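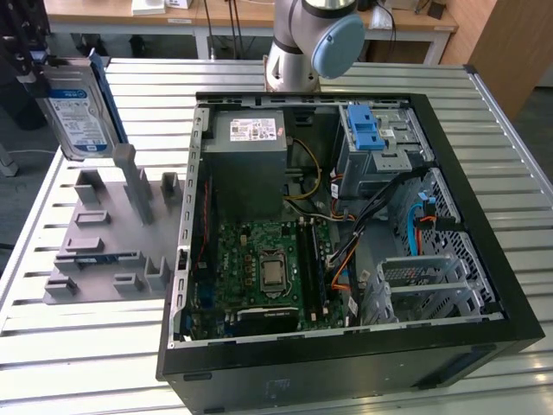

3.2 What is inside an old office desktop

I should say at the start that I like these machines. Between October and the end of the project we went through 78 desktop towers at the Rorholm depot, out of a stock of nearly 3,000, and I came away rather fond of the ones that were built to come apart. With the side panel off and the case lying flat, you can see most of what you need: power supply in one corner, board, memory slots, and then the drives -- usually with a tangle of cable on the way to them.

The cables were what slowed us down. We had expected screws to be the trouble (Stoltix, our parts list, has a whole page on screws!), but a lead looped through a drive cage costs far more time than any screw. Coloured plastic helps a lot. Where a maker has used a bright latch or rail, people new to the bench tend to find it straight away, and Figure 4 shows the sort of thing I mean.

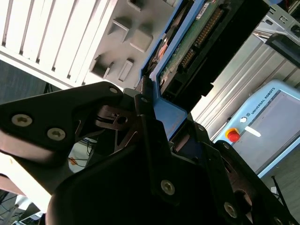 Figure 4. Hard disk drive in its blue frame, with the circuit board and the row of gold connector pins exposed.

We sorted drives into two piles, framed and bare, and logged both in Urkow. Frames were kept with their drives wherever we could manage it, as a loose frame is a nuisance to match up later -- I have a box of 50 odd ones to prove it. The Villa towers were logged separately and come up again in 3.3.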